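Home | About us | Classes | Opening hours | Contact

Last updated: September 25, 2024

About the Stoica School of Tea

We are a small school in Grodville where people learn to taste, prepare and serve tea. The school carries the family name of the grandmother of Luminița Sandu, who started the first course in her own kitchen with one kettle and very many cups. Today we have two rooms, a library with old tea books and a garden where we grow mint and lemon balm.
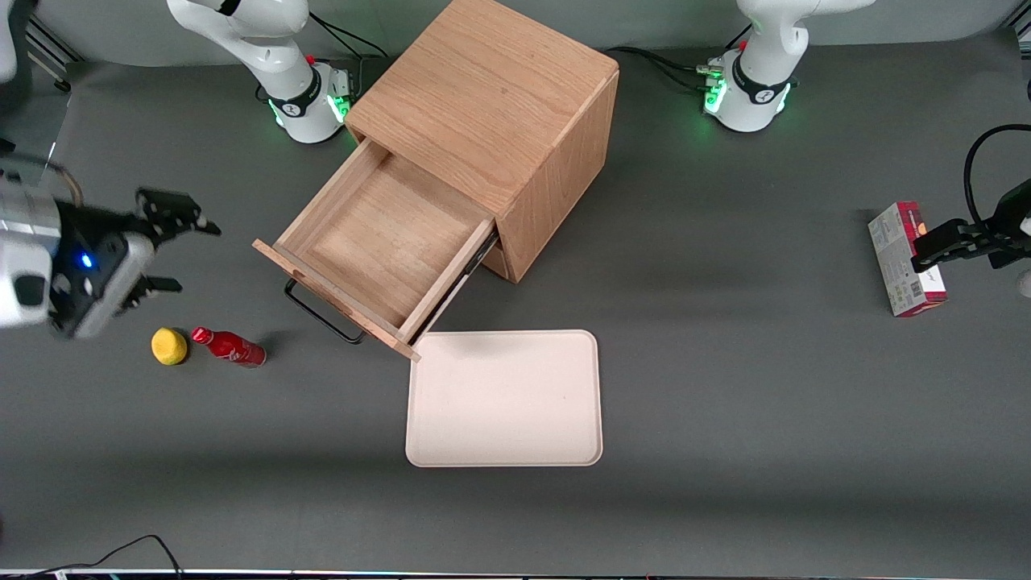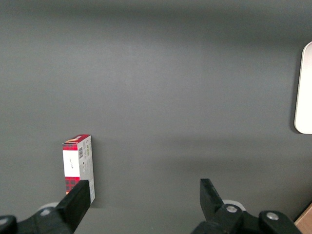 How we began

Luminița came to Grodville from another country and she was missing the long afternoons with tea and conversation. She invited her neighbors, and the neighbors invited their friends. After one winter the kitchen was too small. In April of the next year she rented the ground floor of a former shoe shop on Prakach Street, where we are still today. The sign of the shoe shop we have kept, it is hanging in the corridor.

What we teach

Our basic course has six evenings. The students learn the difference between green, white, oolong and black tea, how the water temperature changes the taste, and how to store the leaves so they do not lose their smell. Each evening ends with a tasting in silence, and after that with a tasting which is not at all in silence.

For people who work in cafes and hotels we have the course "Tea at the Table", which takes two full days. It is given by Shalini Solanki, who worked many years as a buyer of tea. The price is 300 for one person and the lunch is included.

Our teachers

Luminița Sandu, director and teacher of the basic course
Shalini Solanki, tea for professionals
Grigore Dinu, herbal teas and the garden
Shoshana Esposito, library and school visits

The library

In our library there are 515 books and booklets, the oldest in four languages. Students can read them in the school, but please do not take them home. Shoshana is always glad if somebody brings a book we do not know.

Visit us

You do not need to be a student to come. On the first evening of each month the door is open and the tea is free. For groups, please write to us two weeks before.

Filed under: Our School, Tea Education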